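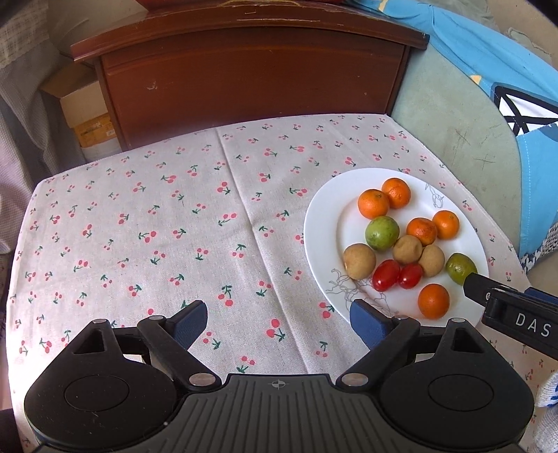
Subject: Re: [collection-list] Fruit plate task - placement rules and naming

From: Hamisi Kombo
To: collection-list

Dear colleagues,

Thank you to those who sent comments on the draft instructions for the fruit plate task. Muthoni Kaijage raised the most detailed set of questions, and her message is quoted here in part with replies after each point.

Muthoni Kaijage wrote:

> The draft says that the operator "starts with both grippers clear of the
> plate." In our sessions at the Pondow site the plate often sits toward the
> right side of the table, and the right gripper is already beside the fruit
> when recording begins. Should these examples be discarded?

They should be kept. The wording in the draft was too strict and will be changed. The requirement is that both grippers are open and that neither is holding an item when recording begins. A fingertip near or against the rim of the plate is acceptable. We would like the starting positions to vary, and a set in which every example begins from the same pose is of limited use to the Durkano training group.

> Second, the plate. Ours is white with a thin gray drawing on it. Is a
> patterned plate permitted, or must it be plain?

Patterned plates are permitted, and so are patterned tablecloths. The cherry print cloth attached to this message is a good case. It places small printed fruit close to real fruit, and the model must learn to leave the print alone. Please do not replace household cloths with plain ones. Fold creases in the cloth may stay as they are.

> Third, we have had some disagreement over names. One operator writes
> "orange" and another writes "mandarin" for the same item. The small green
> and yellow fruits have been entered under two names as well, and the tan
> ones under three.

This matter needs a common rule. From June onward, the label sheet will use the following entries:

- "orange citrus" for oranges and mandarins of any size
- "green round fruit" for limes, small guavas and similar items
- "tan round item" for longans, small potatoes and similar items
- "small tomato" for cherry tomatoes, including the oblong kind

If the operator is certain of the exact name, it may be added in the notes column. The main entry should still be taken from the list. Sheets that have already been submitted will be corrected at Briditz and do not need to be sent again.

> Fourth, the small tomatoes. Operators are dropping them more often than
> the citrus, and several have asked whether they may stop and start over.

Please ask them to continue. If an item is dropped on the table, the operator should pick it up again and complete the move. Recoveries of this kind are valuable, and we have almost 40 of them so far, against a target of 600 completed examples for the task as a whole. An example should be stopped only when an item leaves the table or when a hand enters the work area.

> Last, may the furniture and boxes behind the table remain in view?

Yes. Cabinets, chairs, boxes and curtains may remain where they are. Papers with names or addresses should be put away before the session. The site lead is responsible for this check - it should not be left to the operator.

Two further points were raised by the Were site. The finger pads should be wiped after every 4 examples when cut or soft fruit is used, and after each session otherwise. Lighting may be changed between examples but should not be changed while one is being recorded.

A revised instruction sheet will be sent to this list once the site leads have replied. Objections to the naming rule in particular should be sent to me directly, with the item and the proposed entry stated clearly.

With regards,

Hamisi Kombo
Task Coordination, Briditz

Recent messages on this list

Label sheet: notes column now optional
Durkano upload folder - change of access
Were site: request for spare finger pads
Table height and seated operators
Re: Re: Tablecloths with a shiny finish

This archive uses cookies to remember your display settings. By continuing to browse, you accept their use.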